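Course handout: Introduction to Service Robotics
Demonstration visit to the Trever building, Flinham
Notes for participants, 30 March 2023

Please read these notes before you write your visit report. I wrote them partly from my own notebook and partly from what the hosts told us, so where I am unsure I say so. The report is due one week after the visit and counts for 4 points of the course grade.

1. Where we were and what we saw

The Söderlund project has a demonstration area in the Trever building which is furnished like a home. The robots do small household tasks there, and most of the time a person guides the arm by remote control while the motion is recorded. Later the recordings are used to train a controller. We were 29 visitors in total, divided in two groups, and each group had a talk first and then the practical part.

The talk explained why the project prefers a furnished room to a laboratory bench. On a bench the background is always the same. In a home there are curtains, furniture legs, cables on the floor and light from many directions, and the controller must learn to ignore most of it. The paper bag task was the main example, with the bag standing open on the wood-look floor by the curtains, next to the floor outlet and its black cable.

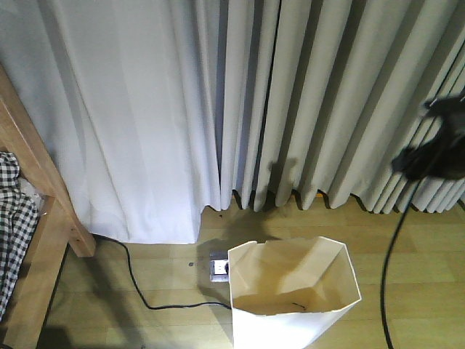
2. Why a paper bag is difficult

For us a paper bag is a very simple object. For a robot it has three properties which make trouble.

It changes its shape. A box has the same dimensions before and after you touch it. With a bag, the rim can fold, the sides can bend inward and the opening becomes smaller. A program that stores only one model of the bag will soon be wrong.

It is light. If the finger touches the side a little too early, the bag moves away or falls over. The operator told us that new operators push the bag across the floor many times before they learn to come from above.

It is thin at the rim. The gripper must bring one finger inside the opening and one finger outside, and then close. The paper is then held between the two fingers. If both fingers are on the same side, the gripper closes on air, and this cannot always be noticed from the motor signal, as paper gives almost no resistance.

We discussed the grasp in my group for a long time. Some students suggested to take the bag from the bottom, but then the fingers need space under it, and on a flat floor there is none. The rim grasp is also what most people do with their hand. When the bag is held by the rim on one side only, it can tilt, and its weight is no longer above its base. You should mention this in your report, with a small drawing of the forces.
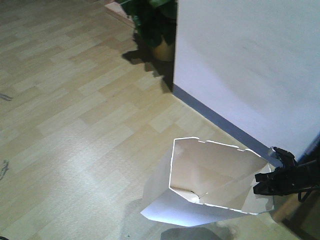
A second question was how to decide that the grasp is good enough to lift. The operators use a simple rule: close, wait, raise the arm by a small distance and look again. If the bag follows the arm, continue. If it stays, open and start over. A learned controller has no such written rule, but it can copy the waiting from the recordings if the operators do it in a regular way. This is the reason why the project trains its operators with care – an irregular habit of the operator becomes an irregular habit of the robot.

3. Cameras

Two kinds of view were discussed. A fixed camera sees the object together with the surroundings, so you can judge distance and direction. Its weakness is that the arm can cover the object in the most important moment.

The wrist camera moves with the gripper and sees the last centimeters well. But it has its own problems. The finger takes a large part of the view, and it can be out of focus because it is so near to the lens. Objects behind it become blurred, and printed letters may be impossible to read. 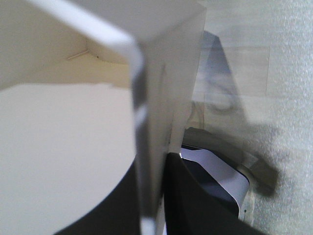

For this reason the two views are recorded together with the same clock, and the controller receives both. In the exercise after Easter you will work with such pairs, and you will find that one of the two is often nearly useless for a given moment. Do not delete it. Mark it and explain what the other view adds.

4. Some figures from the talk

The project has 1,800 recordings of household tasks so far, and 600 of them are bag tasks. The grippers come from the workshop at Gondard. The next open day is planned for July.

5. Questions for your report

Choose two and answer each on one page.

Describe the rim grasp as a sequence of states. For each state write which sensor could confirm it.

Which things in a furnished room could a controller confuse with the bag or its edge? Think about color and about shadows.

Compare a fixed camera and a wrist camera for the moment of closing the fingers.

Would you change the gripper or the control for this task? Give your arguments and also one argument against you.

Sketches by hand are welcome. Please write your group number on the first page.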